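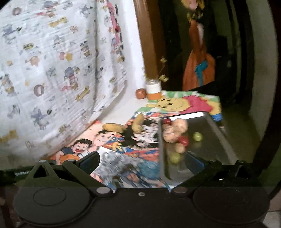

Open day at the Pennington site: frequently asked questions

When is it?
Friday, from 2 pm. The handling demonstration is in the Ostis room on the ground floor. Doors to the room close while a run is in progress and reopen between runs.

Do I need to book?
Yes, for the demonstration. The rest of the building is open without booking. Each session takes 4 visitors at the table; others may watch from the side of the room.

What does the demonstration consist of?
An operator holds the gripper by hand and uses it to pick up toy fruit from a table and put it on a tray. The gripper records each movement. A short talk on how the recordings are used follows at the end of the session.

Is there a robot arm?
Not in this session. The gripper is carried by a person. The arm that runs the trained program is shown in the Penon room, which has its own booking list.

How does the gripper hold an object?
It has two jaws, left and right, which move on linkages and close towards each other. The operator lines the jaws up with the object before closing them. Long objects such as bananas are normally gripped across the short side. 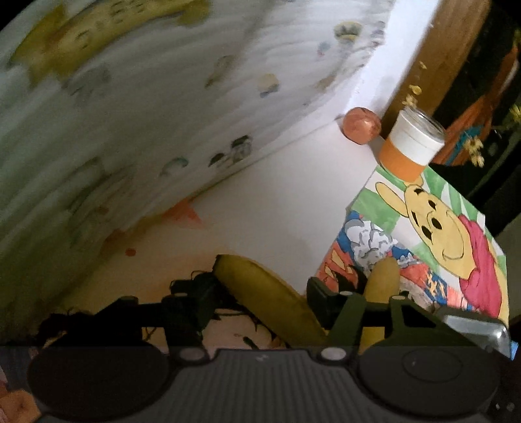 Jaws over the two bananas, with the jar at the far end of the printed sheet.

Why is the table covered with cartoon sheets?
A program trained only on plain surfaces tends to do badly on patterned ones. The sheets are changed between sets of recordings, and the objects are moved at the same time.

How many recordings have been made so far?
The Prilov set, to which this table belongs, stood at 3,166 recordings at the end of March. Failed grasps are kept and labelled as such.

May visitors use the gripper?
Yes, at the end of each session. Each visitor gets 2 attempts. Visitor attempts are not added to the set - they are deleted the same day.

Will I be recorded?
The camera on the gripper points at the table, but hands, sleeves and anyone standing opposite can come into view. If you do not wish to appear, stand behind the operator.

Can children attend?
Yes, with an adult. Fingers must be kept clear of the jaws and linkages at all times, including when the gripper is switched off.

Is the room accessible?
There is level access from the car park. The table height is fixed, but the operator can hand the gripper to a seated visitor.

Can I take photographs?
Yes, without flash. Flash affects the recordings.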